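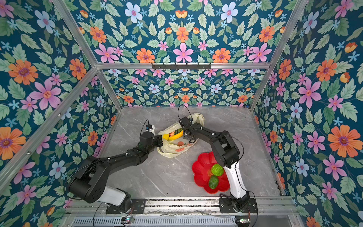
## The wall that kept nothing out

The Iron Age wall at Tramance is 493 metres long and, at its proudest point, comes up to my knee. The signs call it a rampart. A sheep was standing on it when I arrived, and it got down on the far side with no loss of dignity.

I had come on the Thursday bus from Pumness, which drops you at the bottom of the hill and leaves you to think about your shoes. The path goes up through bracken, past two information boards that disagree. On the lower one, Tramance is a fortress, stormed and burnt. By the upper one, put up later and paid for by somebody else, it has become a "ceremonial enclosure", and the burning has been moved to the kitchen of a round house.

Both boards show the same people in the same brown tunics. On the lower board they are shouting. On the upper one they are carrying bowls.

The wall itself is a simple thing. There are two faces of stone with rubble and earth packed between them, and a gap on the east side where the gate stood. It runs along the north and east of the hill and then gives up. The south side has a steep drop, so that makes sense. The west side has a gentle slope, good grass and a lovely view of the valley, and any army with a picnic could have strolled in from there and been indoors by lunchtime.

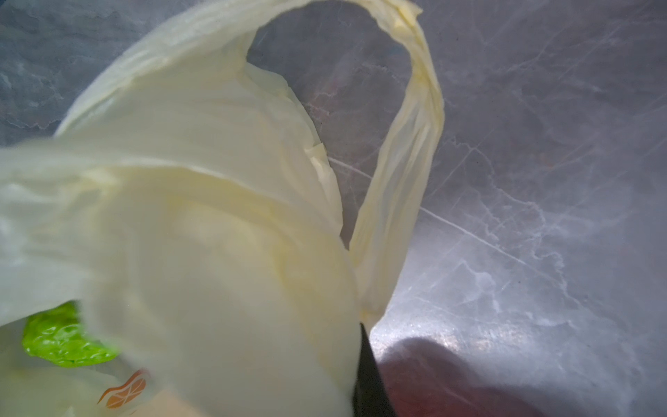
A man eating a sandwich by the gate thought I was being unfair. You don't put a front door on every side of your house, he told me, and most callers will use the one you've got. He had been up eleven times and had formed the view that the wall was for showing off. His own hedge, he added, worked on the same principle.

He may well be right. The dig that was done by Kolev, a small firm better known for clearing ground ahead of bypasses, found the stones on the outer face to be large, flat and carefully chosen. Those on the inner face were whatever had been lying about. Anyone coming up from the valley would have seen a splendid wall. Anyone living behind it would have seen the back of a stage set, and probably hung the washing on it.

The finds went to the museum at Drirance, where they fill a room between the toilets and the butter churns. There are 166 sherds of pottery in one long case, laid out by colour, from brown to a slightly different brown. I spent longer over them than I meant to. One has a thumbprint near the rim, pressed in while the clay was soft, and my own thumb was too big for it. 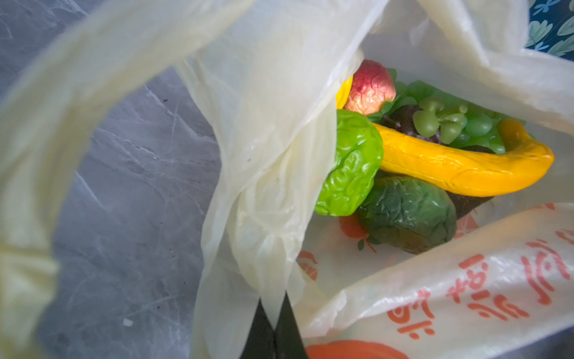
Weapons are harder to come by. The museum has three sling stones and an iron point that was labelled as a spear for years and has since been demoted to "tool, possibly for hides". The sling stones have kept their rank for now, although to me they look very like the stones outside in the car park.

What Tramance did have was grain. The pits are on the gentle western side, deep and neatly cut, and there are far more of them than a handful of families could have needed. Carts would have come up that slope in autumn. You can't easily take a loaded cart through a grand east gate with a bend in it, and I suspect the gap in the defences was simply the tradesmen's entrance.

I tried this out on the museum's visitors' book, in pencil, and went off to look at the butter churns.

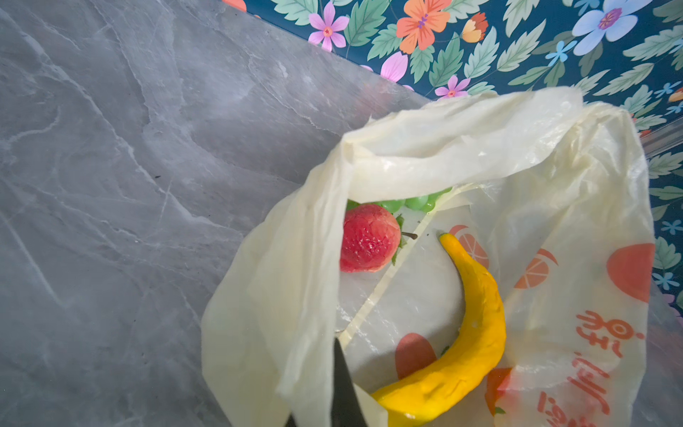 Someone had answered by the time I came back for my coat. Carts, yes, said the note underneath, in much firmer handwriting, but the pits are older than the wall by several generations, so please explain why they waited. There was no signature. I stood there for a while with the pencil and then the lights in the pottery room went off.

The hill is open all year and costs nothing. The museum shuts at four, and the last bus to Pumness leaves from outside it a quarter of an hour later. If you walk up, start from the west. It's easier on the knees, and you'll meet the wall from behind, as its owners did.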